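From: Somogyi
To: bench-users
Subject: Re: [bench-users] Long white table, what stays and what goes

On the earlier message:

> The long table is filling up again. Can we agree on which
> items live there permanently? I propose the monitors and
> nothing else. Also, is the 47 inch clearance in front of it
> still the rule, or did that change with the Trorkov move?

The clearance did not change. It is 47 inches, measured from the front edge.

On the contents, I agree in part. The monitors stay along the far edge. Cable runs are 90 inches and will not reach the other wall without extensions, and I would prefer not to add any. Everything in front of the monitors should be treated as temporary.

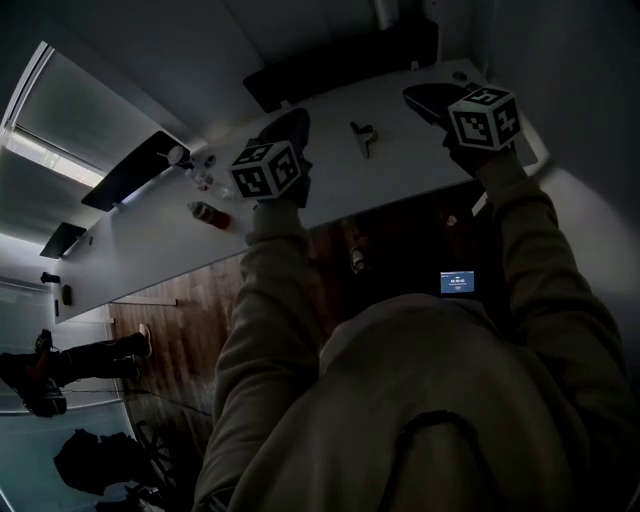

Long table, current state. Red item on its side near the front edge, white cup behind it.

The red bottle or can should be upright or off the table. The cup goes back to the kitchen. The small clear pieces between them need a tray with a lip; there are 2 spare Travside trays in the supply cabinet, either size will do. Please don't use the Wakinex bins, they are too deep for parts that small.

The gray metal clip-like thing in the middle can go in the tray with the rest unless someone claims it. Same for the two small dark objects at the far left end. If they belong to the monitors, label them and leave them.

For wiping down, use the diluted cleaner and keep it away from the screens. Blinds can stay as they are.

I will update the table sheet in March. Corrections to the list before then, please.

Somogyi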